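Wernano「Patis」ハンドグリッパーキット レビュー

ロボットアームに物のつかみ方を教えるためのデータを、アームなしで集める道具である。Wernanoの「Patis」は、手に持って使う2本指のグリッパーで、カメラと収録用ソフト「Vostent」がセットになっている。人が手で操作した動きを映像ごと記録し、あとで学習用データに書き出す。自宅で2週間使ったので、その感想をまとめておく。

同梱品と組み立て
箱に入っているのは本体、カメラ、USBケーブル、六角レンチ、予備の指先パッド2組。説明書は英語だけだが図が多く、組み立てで困るところはなかった。パッドの交換には工具がいる。差し込み式だともっと楽だが、ねじ留めのおかげか、使っている間にぐらつくことは一度もなかった。

持った感じ
重さは手首にくる。最初の日は立ったまま続けて収録し、翌日に前腕が張った。椅子に座って肘を軽く支えるとだいぶ違う。引き金は軽く、指の開き具合は手元の感覚どおりに変わる。ただし、全開の少し手前に引っかかるような感触がある。販売店のアベナ・アチャンポンさんに問い合わせると、返事はその日のうちに来た。ガイドレールを乾いた布で拭くように、とのこと。拭いたあとは軽くなったが、完全には消えていない。

つかみやすさ
題材は果物と野菜にした。みかんのように少し大きさのあるものは、斜めから入ってもパッドが面で当たるので持ちやすい。ミニトマトは難しい。真上から狙うと転がるので、横から指を寝かせるように近づけることになる。ぶどうも同じで、力を入れすぎるとつぶれる。握力の上限を設定できるとよいのだが、今のところその機能はない。

縁のあるかごを使う作業では、指の太さが気になった。かごの内側に寄ったものを取ろうとすると、指が縁に当たる。先の細いパッドが別売りで出れば買うと思う。

収録ソフト
Vostentの画面は地味で、開始と停止、やり直し、メモ欄があるくらいだ。これで足りる。全部で120回収録し、そのうち8回は位置の推定が途切れて使えなかった。途切れたのは、いずれも手首を大きくひねったときである。ゆっくり動かすようにしてからは減った。
書き出しは遅い。夕方に始めて、食事のあとに見てもまだ終わっていないことがあった。ファイル名が収録時刻だけなのも不便で、自分はメモ欄に題材名を必ず入れている。

使う場所
部屋は特に片付けなくても収録できた。背景に本棚や家具が入っていても位置の推定には問題がなく、柄のあるテーブルクロスもそのままでよかった。逆に、無地の白い机では途切れやすいと説明書に書いてある。

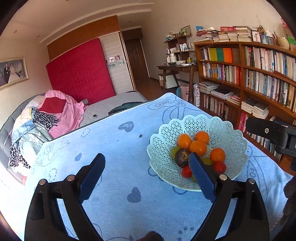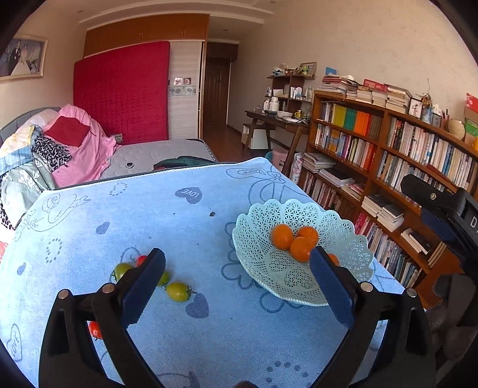
果物かごでの作業、Patisのカメラから

この記事は約4分で読めます

カメラには指先が2本とも映るので、見返したときに、どの角度から近づいたのかを確かめやすい。その代わり、パッドの裏に入った果物は隠れてしまう。かごの中のみかんも、右の指の後ろに回るとほとんど見えなくなる。近づく前に一度手を引いて全体を映しておくと、後の確認が楽になる。

向いている人
アームをまだ持っておらず、先にデータだけ集めたい人には勧められる。すでに遠隔操作の環境がある人は、急いで買わなくてもよい。長時間の収録を考えているなら、店頭で一度持って重さを確かめてほしい。

よかった点：組み立てが簡単、普通の部屋で使える、問い合わせの返事が早い
気になった点：重さ、書き出しの遅さ、指の太さ

追記：2月の更新で、Vostentの書き出しを途中で止めて再開できるようになった。速さは変わっていない。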